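Slow hot side at kitchen faucet, cold side fine
Plumbing > Fixtures and supply lines

docampo
Pukanley single-lever, 9 years old. Cold flow is normal. Hot takes 15 seconds to fill a quart pitcher, cold takes 11. Bathroom hot is fine, so I am ruling out the heater. Aerator is clean. Cartridge next, or the shutoff?

lacson_j
Shutoff. Close both valves, take the hot supply line off at the faucet end, point it into a bucket and open the valve. If the bucket test is also slow, the cartridge has nothing to do with it.

Gusville587
Disagree on the order. The cartridge on that model comes out with one retaining nut, and the hot port is the one that scales up. I would pull it first and soak it in white vinegar overnight. Supply lines under a sink are a pain to reach and the old washers tend to leak when you put them back.

lacson_j
Then replace the washers. Pulling the cartridge tells you the cartridge has scale on it. It doesn't tell you the scale is the restriction.

rosalinda.a
Check for a kinked braided line before either one. Mine was bent hard behind a trash bin - looked fine from the front.

docampo
No kink. Did the bucket test: hot and cold lines fill at the same rate. So it is above the valves.

Gusville587
So, cartridge.

lacson_j
Agreed, now that it has been measured. Look at the rubber seat under the hot port while you are in there. They swell and close part of the opening, and vinegar does nothing for that.

docampo
Seat was swollen, scale was light. Replaced the seat and spring, reused the cartridge. Hot is now 11 seconds, same as cold. Leaving the thread open in case it drips. Sink area as of tonight:
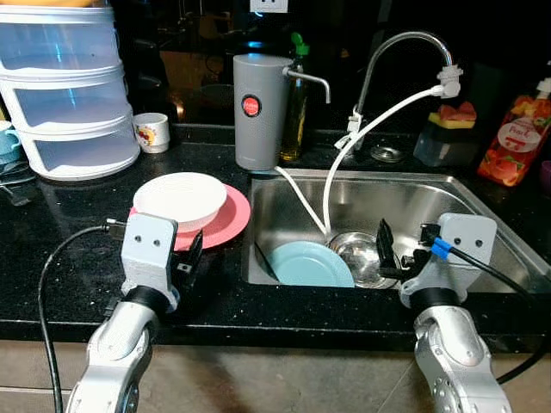
This page was last modified in July 2022.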